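Progress report, Kiltau table-clearing project
To: Randi Moen, Van Acker fund
From: Duangjai Klinhom, Wetitport workshop
Last updated: 3rd September

Hi Randi,

You asked for the long version this time, so make yourself a coffee. I'll get the bad part over with first: we had a safety stop that didn't stop, and we lost a good chunk of working time finding out why. Everyone is fine, nothing expensive got broken, and I'd still rather you heard it from me than from the incident log.

What happened was this. We were running the arm through its usual cup-and-plate routine, number 2144 in the log if you want to look it up. The arm reaches over, the hand closes on a cup, the cup goes onto the plate, the hand opens, back to start. Boring, which is how I like it. On this one the hand closed and then just didn't open. The arm carried on with the rest of the move as though it had let go, dragged the plate along with it and kept on heading for the edge of the table. Chalerm was standing at the table, so he pressed the stop button. The arm froze right away, lovely. The hand kept squeezing for another 2 seconds and then went slack.

Now, 2 seconds of a robot hand squeezing a plastic cup is nothing much. But the stop button is supposed to stop everything, and if that had been Chalerm's thumb we would be having a different conversation. So I shut the whole thing down, put a note on the power switch and sent people home early. (Wichai was in the middle of his lunch and took some persuading.)

It took us four days to find the cause, and there were two of them, tangled together, which is why it took four days. The first was the cable to the hand. We'd been letting it lie loose on the table with a big loop in it so the wrist could turn freely, and somewhere in all that bending one of the wires inside had started to go. You couldn't tell by looking! It tested fine lying still and dropped out only when the wrist was rolled well over. So the hand never heard the "open" command. It holds its last instruction when it hears nothing, and its last instruction was "squeeze."

The second was our own fault, and mine in particular. When we fitted the new hand back in April I wired it to its own power supply, because it was quick and we had a demo coming. The arm listens to the stop button directly. The hand was getting its stop as a message down the very same cable that had just failed. What finally made it let go was a timeout in the hand's own software. I signed off on that wiring. I should have tested the stop with the cable unplugged and I didn't.

So here's what we've changed. The hand's power now runs through the stop circuit, so hitting the button cuts it dead, message or no message. The hand also relaxes if it hears nothing for 200 milliseconds, and the arm isn't allowed to start moving away until the hand has reported that it's open. That last one makes each run a bit slower and Wichai has complained about it daily, but it stays. The cable has been swapped for the more flexible kind from Jerska. I've ordered clips to hold it along the arm properly. They haven't come yet, so for now we check the cable by hand at the start of every session and nobody reaches over the table with the power on. Lamai has written that into the session checklist, in capitals.

We did 400 runs after the fix with the stop button pressed at a random moment in each one. The hand let go every time. Then Lamai did a few more with the data cable pulled out on purpose, and it let go then too. I slept well that night.

On the actual project, we're behind. Cups that are standing up are in good shape, and we were getting on nicely with cups lying on their sides until all this. Small things are still a pain. The fingers like to close on top of them and push them away across the table, and anything thin and round rolls. We've tried coming in lower and slower and it helps a little. I wouldn't promise you small parts by the next report. I would promise you tipped cups.

Money is less gloomy than you might fear. The cable and the relay were cheap, and the real cost was people's time. I'd like to move what's left in the travel line over to parts so we can keep a spare hand cable on the shelf, if you're happy with that. Just a yes by email will do, and Lamai will send over the revised sheet.

One more thing before your visit: please don't bring the whole board on the same morning. The room's small, and I want everybody behind the line on the floor while it's running. Four people at a time is fine, and Chalerm will do the button demonstration for each group, since he's become very attached to it.

Call me if any of this worries you. I'm in every day except Thursday.

Duangjai

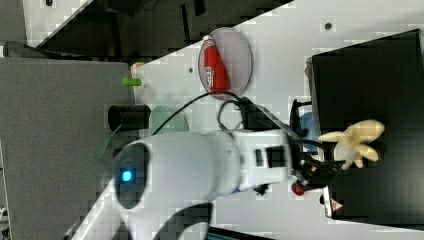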